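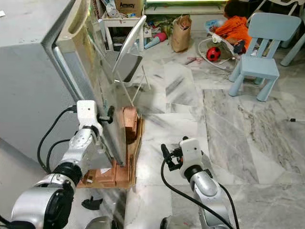
Does a compact fridge need to go on a stand?

It will run fine on a level floor, but a low stand makes the bottom shelf easier to reach and lets you mop underneath. The stand has to be flat and sturdy enough that the fridge doesn't rock when the door is pulled.

I bought the Feltmont low appliance stand in July, after two years of bending down to a small fridge in the back room. Feltmont sells it as a flat kit of planks and blocks, with screws and a hex key in a bag. The instructions are one sheet, printed on both sides, and the drawings are clear enough. Assembly took me most of an evening. I'd have been quicker if the blocks had been labeled, as two of them are slightly taller than the others and belong at the back.

Materials and finish

The planks are solid wood with a brown stain. Color was even on the top and a little patchy on the undersides. I sanded one rough corner and touched it up with a stain pen from the hardware store. The screw heads sit below the surface, so nothing scratched the bottom of the fridge when I slid it on.

Stability

This was my main concern. A fridge door is heavy once the shelves in it are loaded, and on a stand the whole thing has farther to fall. With four bottles in the door and the door wide open, mine stayed put. It did creak for the first week. I went around with the hex key again and the creak stopped.

On polished stone or tile the stand can slide if you shove it sideways. There are no pads in the box. I put thin rubber squares under the corner blocks and it hasn't moved since. For the price, those should have been included.

Door clearance

Check this before you order. The top is sold in three depths, and mine was the middle one. The fridge door swings clear of the front edge with a finger's width to spare. My neighbor Otis Van Dusen bought the deepest one for a similar fridge, and the front plank sticks out far enough to stub a toe on. He sent it back and got the middle size, which took three weeks to arrive.

Cleaning

Crumbs collect between the planks. A vacuum with a narrow nozzle gets them out. Wipe up spills early, especially at the joints, where the stain is thinner and water leaves a mark.

I also looked at the Astow metal riser. It's lighter and comes assembled, but the one in the store rang like a pan when I knocked it, and I didn't want that under a compressor.

I'd buy the Feltmont again for a small fridge or a storage cabinet. I wouldn't use it for anything full height. Four stars, with one off for the missing pads and the unlabeled blocks.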